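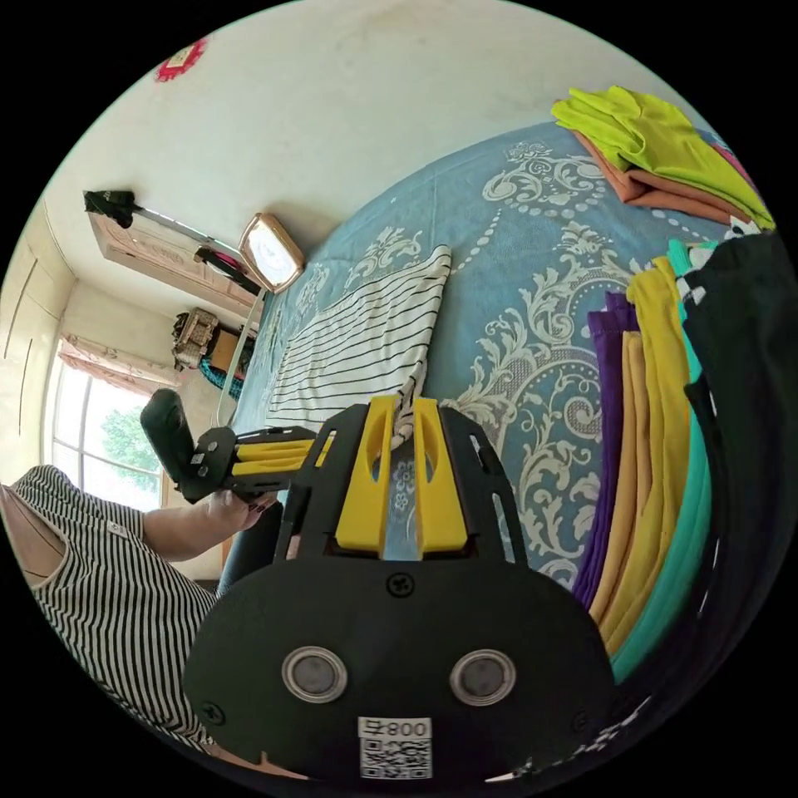 Diapositiva 2. ¿Cuánta ropa sobra de verdad?

Empezar por la cifra de Brimska: 3,174 prendas devueltas en enero. Suena enorme. Preguntar a la sala: ¿devueltas a quién, y contadas cómo? Pausa.

Sterko dice que 1,508 volvieron a la venta. No aclara a qué precio ni en qué país - yo no lo daría por bueno.

Diapositiva 3. La etiqueta "circular"

Leer en voz alta la promesa de Flistdale. Fijarse en el verbo: "aspiramos". Con ese verbo no se incumple nada.

El piloto de Yakubu: alrededor de 100 camisetas recicladas. Simpático, pero no es una industria.

Si preguntan por la fibra mezclada: separar algodón y poliéster sigue siendo caro. No entrar en química, vamos justos de tiempo.

Pasar a la 4.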